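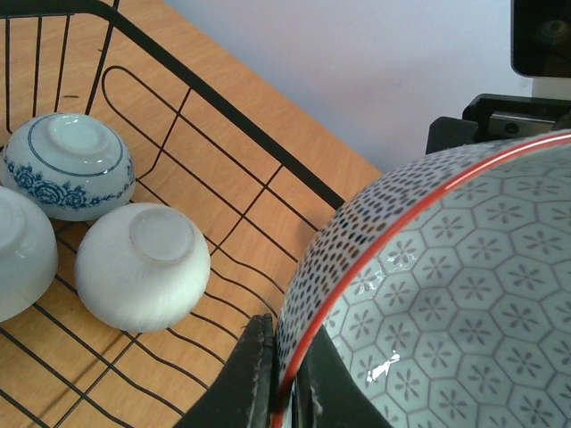
# Chapter 3: What Is in the Complete Edition?

Publishers like the word "complete." It sounds like a promise, and buyers tend to treat it as one. This chapter asks you to read it the way you would read a used-car ad.

Take the case of *Pleklow*, a puzzle adventure from the studio Rimkutė. The base game sold for $40. Three add-on episodes followed, and in December the publisher, Drolta, put everything in a single box for $70 and called it the Complete Edition. Players who had bought the game at launch could not upgrade. They could pay for the episodes one at a time, or buy the whole thing again.

Was the box complete? On the day it shipped, yes. On 12 May 2020 Drolta announced a fourth episode, sold separately, and the label stayed on the box.

## 3.1 Who the bundle is for

The usual defense is that bundles reward patience. A late buyer gets more for less, and the studio earns a second round of sales from work it has already paid for. Both claims may be true. Neither tells us whether the add-ons were cut from the original game to be sold later, and publishers are rarely asked to show their schedules.

We should be just as careful with the angry version of the story. Players often say that content was "held back" when all they know is that it came out soon after launch. Artists and writers finish their part of a game well before the programmers do – somebody has to give them work. An early release date is weak evidence by itself.

Section 2 of this chapter looks at *Flornden*, a racing game whose season pass was sold before a single track in it had been named.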